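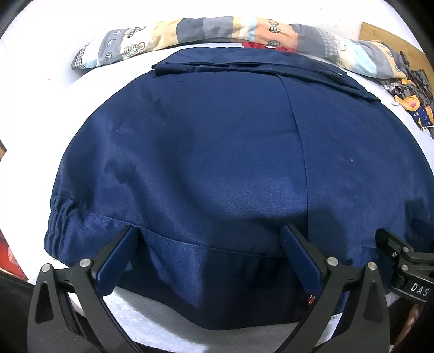

Section 3: Setting up and looking after the hand-held gripper

I'm Pádraig Ó Conaill, and I put this section together after getting the same handful of questions over and over from people using our grippers at home. If you've just been handed one for the Skedado garment folding work, read it all the way through once before you touch a screw. After that, you'll probably only come back for the pad part and the list of odd behaviors at the end.

You'll need the small hex driver from the kit, a lint-free cloth, a spare pair of pads, and a flat surface with decent light. A bed is fine for practice runs. For taking things apart, please use a table – I have lost a screw in a duvet and I don't want to talk about it.

3.1 Checking the linkage

The two fingers hang off curved plates, and the plates turn on round-headed screws. Those screws do all the work and they loosen with use, so start here.

1. Set the gripper on its back with the fingers pointing away from you.
2. Wiggle each finger gently from side to side. A tiny bit of movement at the tip is normal. A click isn't.
3. If you feel a click, find the joint it's coming from by holding a fingertip over each screw head while you wiggle.
4. Snug that screw down a quarter turn at a time. Stop as soon as the click goes away.
5. Open and close the fingers slowly, all the way, 3 times. They should travel smoothly and meet in the middle.

Caution: Don't crank the hinge screws tight. The plates will bind and the fingers will feel sticky, and then you'll squeeze harder to make up for it, and your recordings will be full of crushed collars. Keep your own fingers out of the linkage while you test, too. It pinches!

Note: Thread lock is okay on the mounting block screw. Please don't use it on the hinges, as whoever services the unit next has to get those out again.

3.2 Fitting the pads

The pads are the soft parts on the inner faces of the fingers, and they wear out faster than anything else on the tool. I swap mine every 14 sessions. If you mostly handle heavy twill or denim, you may want to do it sooner.

1. Peel the old pad off from the tip downward. Go slow and it usually comes away in one piece.
2. Rub off any leftover adhesive with your thumb or a dry cloth.
3. Wipe the bare finger and let it dry completely.
4. Line up the new pad with the bottom edge first, then roll it up toward the tip so you don't trap air.
5. Press it for a slow count of thirty.
6. Do the other finger. Always change both, even if one still looks good.

Note: Lint is the big enemy. Wipe the pads with a barely damp cloth between garments, and more often with anything fluffy. A linty pad slides right off smooth cotton.

3.3 Tightening the bracket

The side bracket has its own clamp, and it needs to sit square to the gripper body. When it creeps out of line you won't feel it in your hand, but everything you record after that will be at a slight tilt.

1. Loosen the clamp just enough that the bracket will move.
2. Push it back until it sits flush against the mounting block.
3. Hold it there with your free hand and tighten the clamp.
4. Try to twist the bracket. If it gives at all, go back to step 1.
5. Run the Sawatzky alignment check from the session menu and wait for the green message.

Caution: Never carry the gripper by the bracket. Hold it by the body, always.

3.4 Your first practice grips

Now for the fun part. Pick a plain garment in one color (a work jacket or a heavy shirt is ideal) and spread it out flat with the hem toward you and the collar at the far end. Leave the creases in. You're after ordinary cloth, and ordinary cloth has creases.

1. Open the fingers and lower them until both pads touch the hem.
2. Press down lightly so the cloth bunches up a little between the pads.
3. Close the fingers and pause for a second.
4. Lift about a hand's width, hold, and set the hem back down.
5. Open fully before you move away, or you'll drag the whole thing with you.

Elastic bands are trickier than flat hems. The ridges slip between the pads one at a time, so aim for the plain cloth just beside the gathers until you've got the feel of it. Thick seams can also fool you – you think you have a good grip and really you're holding one layer out of two.

Keep up the practice until grips on flat hem feel boring. Then you're ready to record. A full Skedado set is up to 96 grips, and I'd split that over a couple of sittings if your wrist complains like mine does.

3.5 When something's off

Cloth slips out as you lift: clean the pads first, then check for a shiny worn patch. Shiny means replace.

Fingers don't meet evenly: one hinge is looser than the other. Go back to 3.1.

Squeaking: a dab of dry lubricant on the hinge, wiped off well. Oil will end up on somebody's shirt.

Alignment check fails twice in a row: restart the session before you blame the bracket. If it fails a third time, write down code 558 or whatever shows up on the screen and send it to me.

Cracked plate: stop using it. Don't glue it. Pack it in the Neson case and ship it back to the Wukerach workshop, and we'll send a replacement.

3.6 Putting it away

Close the fingers loosely so the pads aren't squashed together, wipe the plates down, and store the tool lying flat. Spare pads stay in their sleeve until you need them.

Last changed 2/10/23: pad steps rewritten, dry lubricant added to 3.5.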